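FOOD SENSORY 2 - Tasting snack foods, session notes
October 2019
Notes by Macario Magaña, from Uyên Hứa's lecture. Fill in your own where I've left gaps.

Housekeeping first. Tasting room at Skindmont, not the lecture room. No perfume, no gum. Stop eating 2 hours before. Water is fine. Coffee is not fine, people keep asking.

1. What we are scoring

Four crackers and two potato chips this time, no dips. Everything gets scored on the 9 point scale, where 1 is dislike extremely and 9 is like extremely. 5 is neither like nor dislike. Do not use 5 as "I don't know". If you don't know, take another bite.

Separate from that, the intensity line. It runs 0 to 100, you put one mark on it. Salt, sour, toasted, fat, stale. Intensity is how much of it there is, liking is whether you want it. Mixing these two up was the most common mistake on the February sheets. Somebody who loves salt will score a very salty chip high on liking AND high on salt, fine, but somebody who hates salt should land in the same place on the salt line. If they don't, one of them is scoring liking twice.

2. Order of tasting

First sample in a session always scores high. Known effect, you are hungry and it's new. So there's a warm-up cracker before sample one and its score gets thrown out. Still score it.

Rotate the order between tasters. Sharada Gounder has the rotation sheet, ask her, don't make up your own. Strong flavors (vinegar, smoked chili) don't go right before plain ones. If the rotation puts them there, wait longer between.

Codes are three digit and random. Never A B C, never 1 2 3. People like A better than C, even for the same cracker.

3. Clearing the mouth

Water, plain unsalted cracker, water again. Wait a full minute. After chili, longer, and a bit of plain yogurt helps, water alone won't do much for the heat.

Mint is the big one. Toothpaste leaves mint, sweetener and foaming agents behind, and that foaming agent cuts sweet and pushes up bitter. Classic case is orange juice after brushing. Salt is affected less but toasted notes go flat. Brush early or brush after. 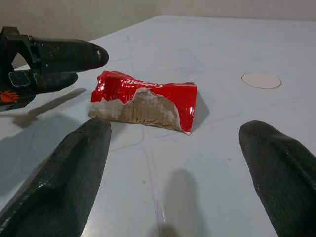 Toothpaste carton, Colgate. No brushing in the hour before a tasting.

Same for mouthwash, and throat drops. If you forgot, say so at the door and you'll be moved to the second group. No marks lost.

4. Texture

Most of a chip review is texture, even when the writer thinks they're talking about flavor. Words we use:

Crisp - breaks at once, high sound, little force
Crunchy - several breaks, lower sound, keeps going as you chew
Brittle - shatters, sharp bits
Leathery - bends before it breaks, usually old stock or a bag that leaked
Toothpack - what stays stuck in the molars after you swallow

Toothpack matters more than you'd think for puffed and corn snacks. Check it after swallowing, before water. Score 0 to 100 like the others.

First bite with front teeth, then chew at your normal speed. Cường Châu asked if you should count chews. For the jerky unit yes, for chips no.

5. Saltiness and where the salt is

Surface salt hits fast. Salt in the dough comes late. Two crackers with the same sodium on the label can taste very different, so don't read the label first. Grain size too, fine salt dissolves quicker and reads saltier.

The Jadness sea salt cracker is our example of surface salt. Montoya plain is salt in the dough. Try them side by side, write down WHEN you notice salt, not only how much. Start, middle, end is enough.

Sustovico chips are the fried sample. Look for fat coating on the lips and roof of mouth. Also check for the old oil note - cardboard, wet paint, crayon. If you get any of those write "oxidized" and the word you'd use yourself, both.

6. Writing it up

Keep to 14 lines. Appearance, smell, first bite, chew, aftertaste, then overall. Things that got marked down last time:

- "tasty", "yummy", "nice". Nice how.
- comparing to a brand the reader may not have had
- price in the middle of the flavor part. Price goes at the end, or leave it out
- "addictive". Just say you wanted another one
- no aftertaste section at all (half the class)

Say what was bought, where, bag size, and the best-by date. A chip two weeks from its date isn't the same product as a fresh one and the reader should know wich you had. If the bag was open before you got it, say that too.

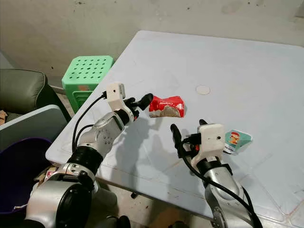

Can I change a score after tasting a later sample?
Leave the first score as it is and write a note next to it. Going back to fix scores turns the whole sheet into a ranking, and we do ranking as its own test next session.

7. Ranking test (short, more next time)

Put the samples in order, most liked to least. No ties. It forces a choice but tells you nothing on how big the gap is. Good for a quick sort, poor for a review. Phong Vũ is bringing the worksheet.

Paired test is just two samples, pick one. Watch out for position here as well, the left cup gets picked more. Swap sides for half the tasters.

8. For next time

Read the handout on off-flavors, the oil part and the light-struck part. Buy one bag of any salty snack, leave half in a closed container and half open in a bowl overnite. Taste both, same sitting, fill in one sheet for each. Texture section has to be full.

Hand in at the start, paper copy. Allergies form if you haven't done it - no form, no tasting.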